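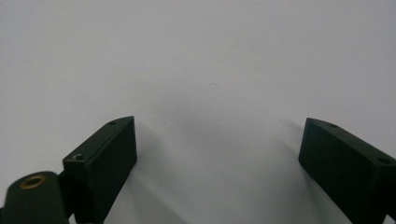

So I painted the table. The big one, the one we eat at and fold laundry on and pile the mail on, and I painted it white, and yes, I know what everyone thinks about white tables. My mother-in-law has already told me twice!

A little background for anybody new. The table came with us from the old apartment, and before that it belonged to the people downstairs, who left it in the hallway with a note taped to it. It was orange. Not a nice warm orange either, more the color of cough drops. It had a burn mark at one end the size of a saucer and a long scratch down the middle that collected crumbs, and I'd been cleaning that scratch with a toothpick every couple of weeks for longer than I want to admit.

I did look at new ones first. I had a tab open for the Prekby (the one with the rounded corners) for most of the summer, and it was $276 before delivery, and I'd go and visit it the way you visit a puppy at the shelter. Then Houda Naciri came over for coffee, knocked on the top of ours with her knuckles and said there was nothing wrong with the table except the outside of it. She's redone half the furniture in her house, so I listen to her about this stuff.

**The color part, which took forever**

I thought white was white. I walked into Baluyot, the paint place next to the tire shop, and told the man I wanted white, and he handed me a fan of little cards and went back to his sandwich.

I brought home a whole stack. Taped them all to the table and moved them around for days. The creamy ones looked dirty next to our walls. One that was called something like Linen went green every evening, I have no idea how. The one I ended up with is Pollora 616, and it's got a tiny bit of cool in it, kind of a gray-lavender if you stare, but only if you stare. In the morning it just looks clean. By late afternoon, with the shade half down, it goes grayer and softer and I like it even better.

Abdelkrim (Abdelkrim Erraji, if you've been reading long enough to remember the shelf disaster) asked me how it was different from the other nine whites and I couldn't tell him, so I said "it's quieter." He's been saying it back to me ever since. Is this milk quieter, do you think?

**Sanding**

Sanding was the worst of it. I did it out on the back step with the sander I borrowed from Houda, and the orange came off as a fine dust that got into my ears and my coffee and the dog. The burn mark went deeper than I'd hoped. I filled it, let it dry, sanded it, ran my hand over it with my eyes shut, and could still feel the edge. So I filled it again. Same with the scratch.

If you only take one thing from this post, do the eyes-shut test. I'd look at a spot and be totally sure it was flat, and then my palm would go over it and nope. A lamp set down low at the side helps too, so every bump throws a little shadow. I found a dent that way that I'd never noticed in all the years of eating there.

**The actual painting**

Primer first, the smelly kind. Then 2 coats of the color with a foam roller, the small one, and I was so careful with the first coat that it took me a whole evening and came out full of roller lines anyway. I'd been going back over bits that had started to set. You can't do that! You put it on, you roll it out one way, and then you walk off and find something to do in another room. I cleaned the bathroom just to keep my hands busy.

Second coat I did fast, with the radio on, and it's so much smoother. Not perfect. There's a hair in it near my end that I'm pretty sure is mine, and a spot by the window where something very small landed and took a walk. I could sand those out. I probably won't.

The clear coat is from Arnorum and it's a matte one, since I didn't want it looking like a bathtub. The can said to leave it a good long while before putting anything heavy on it, so we ate on the couch with plates on our laps, and Abdelkrim dropped rice in the cushions, and I said nothing, because whose idea was all this.

**Living with it**

OK so here's where we are. The table's been back in the kitchen since early September, and the first thing I noticed was how much brighter that side of the room got. The light comes in low and bounces right off the top. I can read a recipe there now without turning on the overhead.

The second thing I noticed was everything we own. On the orange table you could lose a set of keys for an hour. Now a single peppercorn looks like an event. I wipe it down after breakfast and after dinner and sometimes in the middle of the day when I'm just walking by, with a damp cloth and a drop of dish soap, and so far that gets everything. Coffee came right up. Beet juice came up too, though I'd left it through a whole phone call and I was sweating. Turmeric I'm not letting anywhere near it - curry night has a tablecloth and that's final.

We also made a rule that nothing lives on it. The mail goes in the basket by the door, the laundry gets folded on the bed, and my sewing stuff moved to the closet. I thought I'd last three days. It's been weeks, and I still get a silly little thrill when I come down in the morning and there's just all that plain smooth white.

I did cheat and buy a runner. It's 18 inches wide, plain blue cotton, and it sat on there for one afternoon before I took it off again. It's in the drawer if anyone wants it.

Next up is the chairs, which are still orange, every one of them. Houda says spray them. Abdelkrim says leave them, he likes them, they remind him of the old place. I've got the leftover paint in the hall closet with the lid hammered on and I haven't decided, so if you've painted chairs with spindles and lived to tell about it, leave me a comment and let me know how bad it was - and whether you took them apart first!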